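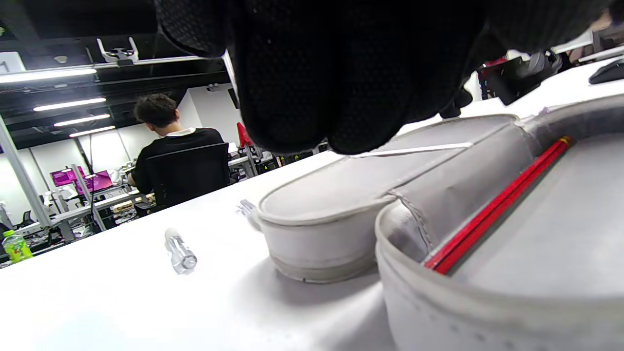
Tegwen Bellis dates the trouble to the expiry field. Wragg, the clothing trade magazine she publishes from Murkis, had always stored a subscription as a start date and an end date, and the end date was calculated when the order came in. A reader who paid for a year got an end date one year later. The magazine comes out five times a year, and the gaps between issues are not equal.

"So a year could be four issues, five issues or, in a bad case, six," Bellis says. "It depended on the day you paid and on whether we were late. The reader had paid for five. The contract on the order page said five. The database had no idea what five was."

The magazine had 1,390 paid subscribers when it began moving its records in July. The new system, Droner, holds a subscription as a balance of issues owed. Each time an issue is marked as mailed, the balance on every active record drops by one, and a record that reaches zero goes into the renewal queue. Dates are kept, but they no longer decide who gets a copy.

Tiina Rautiainen ran the conversion. She is the production editor, and the circulation file came to her when the previous arrangement with an outside mailing house ended. Her first step was to rebuild the history of each record from the old mailing lists, one list per issue, which had been saved as spreadsheets and had survived more or less complete.

"The old database would tell you who was active today," Rautiainen says. "It would not tell you who was active when issue such-and-such went out. The lists did that. If your name was on the list, you were mailed a copy. I counted from there."

The count was compared with the payments. For most readers the two agreed. For 270 of them they did not, in one direction or the other. Rautiainen sorted these into readers who had been sent too few copies and readers who had been sent too many, and set aside a small remainder whose payments could not be matched to a name. Those were mostly gift orders, where one person pays and another is mailed, and the old system had room for a single address.

Bellis decided that every reader owed a copy would have it added to the balance without being asked. Readers who had received extra copies would keep them, and their balance would start from the next payment as if the count had been right.

"You can't send somebody an invoice for a magazine they didn't know they shouldn't have had," she says. "I did look at what it would bring in. It would have paid for the stamps on the letters, nearly."

The accounting side took longer. A subscription paid in advance is a liability until the copies are delivered, and Wragg had been releasing that income by the month. With the old records, one twelfth of the payment moved into revenue every month whether or not anything had been mailed. Under the new method, one fifth of a yearly payment is released on the mailing date of each issue. The total is the same over a full term. The timing is different, and months without an issue now show almost no subscription income.

"The bank doesn't like it," Bellis says. "They see a zero and telephone. I've started sending the mailing schedule along with the monthly figures, so the zeros are at least expected."

She had considered keeping the monthly release for management reports and using the per-issue release for the year-end accounts. Rautiainen was against it. Two sets of figures would have to be reconciled, and the reconciliation would fall to her.

"I would rather explain one strange graph," Rautiainen says.

The balance method also changed the way the print run is set. Drilus, which prints the magazine, needs a quantity before the pages are final, because paper is ordered against it. In the past Bellis took the current number of active subscribers, added the shop orders and the office copies, and rounded up. Records due to expire between the order and the mailing were still counted as active, so the run was usually long. The surplus went into storage as back issues.

Now the figure given to Drilus is the number of records that will have a balance of one or more on the mailing date, plus an allowance for new orders taken from the same period in the previous year. Rautiainen runs the query three weeks before the file goes to the printer and again on the morning it goes. If the second number is higher than the first, the difference comes out of the allowance. There is no procedure yet for a second number that exceeds the allowance as well. It hasn't happened.

What about back issues? Bellis says they sell slowly and to a particular kind of customer, mainly colleges with a pattern-cutting or textiles course, who want a full run for the library. Loose single copies are hardly worth the packing. She now keeps a fixed number of each issue for sets and offers the rest to shops at a reduced price when the following issue is out.

Renewals were the other reason for the change. The old letters were triggered by date: one before expiry, one at expiry, one after. When an issue ran late, a reader could be told that their subscription had ended while a copy they had paid for was still at the printer. Some paid again at once, which moved the end date on by a year from the wrong point. Others wrote in to complain.

"The complaints were fair," Bellis says. "The letter said your subscription has ended, and it hadn't."

The notices now follow the balance. At two issues left, the reader gets an email. At one issue left, a printed slip goes in the envelope with the copy. At zero, a letter is mailed with a payment form. After that the record is marked lapsed and left alone until the spring mailing, which goes to all lapsed readers whose address has not been reported as out of date. The printed slip has to be matched to the right envelope, and this was the hardest part to set up. The mailing file is split in two before it leaves the office, with the slip group first, and the two groups are packed from separate pallets.

Rautiainen checks the split by hand. She takes a sample from the top, middle and bottom of each group and looks up the balance on each record.

"It's dull work and it finds things," she says. In the first mailing it found that records with an apostrophe in the surname had been dropped from the slip group by the export. The readers were still in the main file with a balance of one, so they would have received the magazine but no notice. The export has since been corrected.

Auto-renewal is handled separately. A reader who has agreed to it is charged when the balance reaches one, and receives a notice by email before the charge is made. Bellis had wanted the charge at zero, on the principle that nobody should pay for the next term before the last one is used up. The difficulty was failed cards. If a card is declined at zero, the reader misses an issue while it is being sorted out, and a missed issue has to be mailed singly at the full rate. Charging at one leaves a gap of an issue in which to get new card details.

Has the rate of renewal improved? Bellis declines to give a percentage. The old percentage was worked out by dividing renewals in a month by expiries in the same month, and both numbers depended on the faulty dates. She does not think the two can be compared. A proper figure needs a group of readers to go through a whole term under the new system, and the first such group will not be complete until next summer.

"I've been asked for it by advertisers," she says. "I give them the mailed quantity for each issue and the printer's invoice to back it up. Some of them would prefer a percentage. They haven't got one from us."

Advertising contracts at Wragg are sold by the issue and needed no conversion. The rate card carries a guaranteed mailed quantity, and if an issue falls below it the advertiser gets a credit in proportion. With the lapsed records removed, the guarantee had to be lowered slightly, and the new rate card, dated 3rd August, shows the lower figure with the rates unchanged. Two advertisers asked for a reduction. One got a better position in the magazine and the other is still in discussion.

Address changes remain outside the system. They arrive by email, by telephone and on the back of renewal forms, and Rautiainen enters them herself. Droner can give readers a page where they make the change on their own, and she has tested it. It accepted a postal code with a digit missing. Until the check on that field is fixed, she says, the page stays switched off, and changes received after the mailing file has gone out are applied to the following issue.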